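Horkero Finishes – Customer Support
Ticket 665
Subject: Talpur hardwax oil still tacky on wooden tabletop
Product: Talpur Clear Satin, batch 354
Opened by: Rizwan Magsi, Inthorpe
Status: Closed by customer

Opening message (March)

I finished a strip-built wooden top with your Talpur Clear Satin and it is still tacky well past the time printed on the can. The can says light use after one night and full cure after 72 hours. I have had paper stick to it a good week later. I would like to know what is wrong with the oil before I buy any more of it, and I would like an answer that isn't "apply thinner coats." 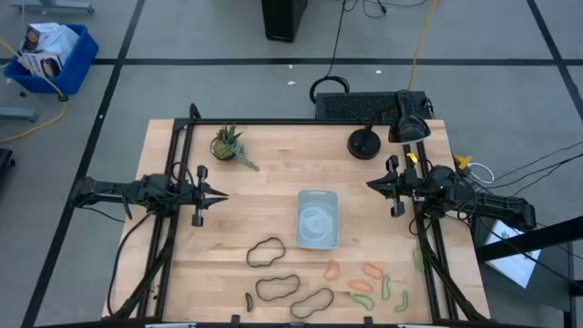
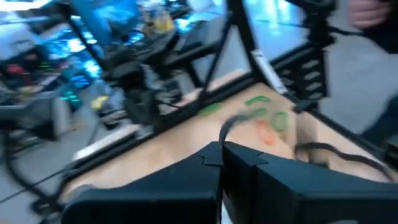
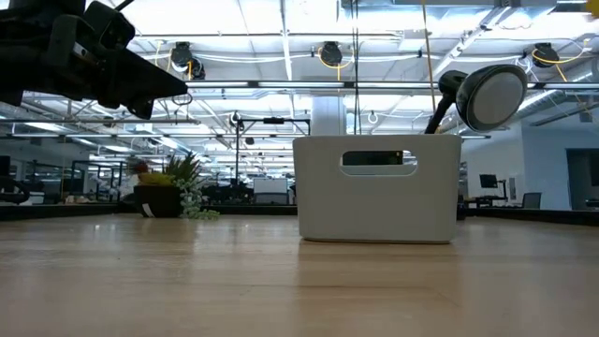
Photos: Rizwan Magsi, Inthorpe. Same light wooden top in all three.

What I did: sanded to the grit on the can, vacuumed, wiped down, stirred the oil, put on one coat with a white pad, waited overnight, put on a second coat. Room was heated. Nothing was added to the oil. The wood had no finish on it before, or so the seller told me.

Reply 1 – Horkero support

Thank you for contacting Horkero. Tackiness is nearly always the result of applying too much product. We recommend buffing the surface with a clean, dry, lint-free cloth and allowing a further two days with good ventilation. Please let us know if this resolves your issue.

Customer, same afternoon

This is the answer I said I didn't want. I'll do it anyway so that we can cross it off.

For the record, I bought one small can and the coverage came out slightly better than the label claims. If I had flooded it on I would have run out. I don't see how both of those can be true, but go ahead and tell me.

Customer, update

Buffed it hard with an old cotton sheet, two passes along the strips and one across. The cloth picked up a little and then stopped picking up anything. Window open during the day, fan on low pointed at the wall.

Two days later the back half is better. The front half is the same as it was. I am going by a folded paper towel pressed down under a full water jug for an hour. At the back it lifts off clean. At the front it leaves fuzz.

One person put it on, in one session, with one pad. If the coat was too heavy I would expect it to be too heavy everywhere.

Reply 2 – Horkero support

Thank you for the additional information. Uneven curing may be caused by humidity, low temperature, or contamination. Could you confirm the relative humidity in the room during application? We can also recommend Rurnovlow Accelerator, which is added to the second coat and promotes faster curing.

Customer

I don't have a humidity reading from the day, and I doubt many people do. The heating was on, and the back and front halves of a tabletop share the same air.

On Rurnovlow: I looked at your own data sheet. It says to mix it in before application and says nothing about using it over a coat that hasn't cured. Are you telling me to put a third coat on top of a sticky one? Please answer yes or no, because if I do that and it goes wrong I want it in this ticket.

Reply 3 – Horkero support

No, we would not recommend applying a third coat over an uncured surface. The previous message was intended as general advice for future projects. I have passed your ticket to our technical team.

Customer

Thank you. That was a straight answer and I appreciate it.

While I wait I am going to run some tests of my own. I have offcuts from the same top (the seller included them for the cutout I didn't make) and there is enough oil left in the can.

Test log – Rizwan Magsi

Six pieces, all from the same offcut, all sanded on the bench in the garage and left to dry in the house.

Piece 1. Bare wood, one thin coat, buffed after ten minutes. Dry to the touch next morning. Paper lifts clean.

Piece 2. Same, with two coats. Slower, but fine by the time on the can.

Piece 3. Coated heavily on purpose and not buffed. Sticky, and a different kind of sticky. It has a skin you can wrinkle with a thumbnail. The tabletop has never done this. I think that finishes off the "too much product" theory, although I expect to hear it again.

Piece 4. From the bottom of the can, not stirred. Shinier than it should be, dried fine. So it isn't the stirring either.

Piece 5. Wiped with the spray I keep in the kitchen before coating. The bottle says "multi-surface, with shine." Tacky the next morning, tacky the morning after. No skin. Feels exactly like the front of the table.

Piece 6. Same spray, then wiped down with mineral spirits, left until the smell had gone, then coated. Dry on schedule.

I didn't enjoy writing up piece 5. "Wiped down" in my first message meant a damp cloth as far as I remember, but I did the job over an evening and I can't swear that I used the same cloth from one end to the other. The cloths live under the sink with the spray.

I'm still not fully persuaded. One offcut per treatment isn't much of a test, and I had more or less guessed the result before I did it. I have repeated 5 and 6 on the back faces with fresh cloths.

Later: same result on the back faces.

Reply 4 – Horkero technical team

Hello Mr. Magsi,

Thanks for doing this, it's more than we usually get to work with. Your piece 5 is what we would expect. Sprays that leave a shine tend to leave a film behind, and an oil that needs to soak in and take up oxygen doesn't do well on top of one. The missing skin is the clue. Over-application skins first. Contamination stays soft all the way through.

We pulled the retained sample from batch 354 and coated a panel with it. It cured normally.

To fix it: scrub the soft area with a gray pad and mineral spirits, working in small sections and changing cloths often. Lay the used cloths out flat outdoors to dry before you throw them away. They can self-heat if they are balled up. Leave the surface overnight, sand lightly, wipe again, then one thin coat on the front half only. You may see a faint line where the new coat meets the old. If so, buff across it while both sides are still warm from the pad.

Customer

Before I start: you say the retained sample cured normally. How long did you leave it, and would you have told me if it hadn't?

Reply 5 – Horkero technical team

Fair question. The panel was checked at 24 hours and again at 72. Had it failed, we would have had to stop shipping the batch, so you would have heard.

Customer, update

Front half stripped back. It took most of a morning and far more cloths than I had planned on. The soft stuff came off in gray crumbs, easily in a patch left of center and hardly at all near the front corners, which fits a person wiping in arcs with a dirty cloth.

One thin coat on, buffed.

Customer, update

Paper towel and jug test at almost 72 hours, front half, four places. Clean in all four. There is a line between old and new if I crouch down near the window. I can live with it.

Customer, closing note

You can close this. Two things I'd still like somebody to read.

The can says "surface must be clean." I believed mine was – I had cleaned it. If household spray is enough to stop the oil from curing, name household spray on the label, next to the drawing of the sandpaper.

And your first reply should ask whether the surface is soft all the way down or skinned over. It would have saved me a week and a bedsheet.

I won't be buying Rurnovlow.

Ticket closed by customer. Label comment forwarded to packaging.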